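Reusing Household Packaging in Seasonal Display Craft
Final Project Report, Applied Craft and Design
Saturday, December 18, 2021

Abstract

This report covers a one-semester project in which discarded household packaging was turned into paper and cardboard lanterns for a winter window display. The work compared two construction methods and three surface finishes, and it tested how well each lantern held its shape when hung indoors. The folded method proved faster to teach and easier to repair. The glued method gave a cleaner outline but failed more often at the corners.

1. Background

Seasonal decorations are often bought new and thrown away after one use. The course asked each student group to design a decoration that could be made from materials already in the home, using tools found in an ordinary kitchen drawer. Our group chose lanterns. They can be folded flat for storage, they suit several holidays, and they can be lit from inside with a small battery light.

The display was planned for the front window of the Buchanan Building, where it will remain through January. The window faces a hallway on one side and the street on the other, so every lantern had to look finished from both directions.

2. Materials

Cereal boxes, tissue boxes, and shipping cartons were collected from students and staff over several weeks. Boxes with food stains were rejected. Thin cardboard was used for the frames, and thicker carton board was kept for the bases. Window panels were cut from baking parchment and, for the colored sets, from used gift tissue pressed flat with a cool iron.

Two adhesives were compared: Flasico craft glue and Pludach paper paste. Both were applied with a flat brush. Battery lights were supplied by the department, and no candles were used at any stage.

3. Method

A single template was drawn for all lanterns. It has four sides, a narrow gluing tab, and a base that slots into place from below. Each side was 300 millimeters tall in the first version. This was too tall for cereal box cardboard, which bowed inward once the panels were fitted, and the template was shortened before the main batch was made.

In the folded method, the sides were scored with the back of a table knife, folded along the lines, and locked with paper tabs. In the glued method, each side was cut separately and joined at the corners with a strip of thin card. Panels were added last in both methods. Parchment was cut slightly larger than the opening and fixed on the inside — a detail that hid uneven edges and saved a good deal of trimming.

Three finishes were tried on the outer surface: plain cardboard turned inside out, white poster paint, and a wash of cold tea under a coat of paste. The tea wash gave an aged look that the group preferred for the star and pine tree patterns.

4. Results

The folded lanterns could be opened, corrected, and closed again without damage. The glued lanterns looked sharper when new, but corners joined with Pludach paste began to lift after 6 days in the window. Corners joined with Flasico glue stayed closed, although the glue left a shine on painted surfaces. Poster paint caused thin board to curl unless both sides were coated.

Hanging was the weakest part of the design. Cotton thread cut into the top edge of the lighter lanterns. A folded strip of card under each hole solved the problem and added very little work.

5. Cost

Total spending came to 440 cents, all of it for paste and thread. Glue, paint, and brushes were taken from the department's existing stock and are not included in this figure. A Drivow hole punch was borrowed for the hanging points.

6. Recommendations

Future groups should begin with the folded method and keep the glued method for lanterns that will not be packed away. Cardboard should be sorted by thickness before cutting starts. The template should be printed on heavy paper, as our first copy wore out along the scored lines and had to be redrawn. 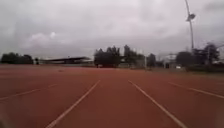

7. Storage and Reuse

Lanterns are to be unhooked, emptied of their lights, and folded flat with the panels facing inward. The bases should be stored in a separate envelope marked with the finish used. Lifted corners may be repaired with craft glue before the lanterns are packed.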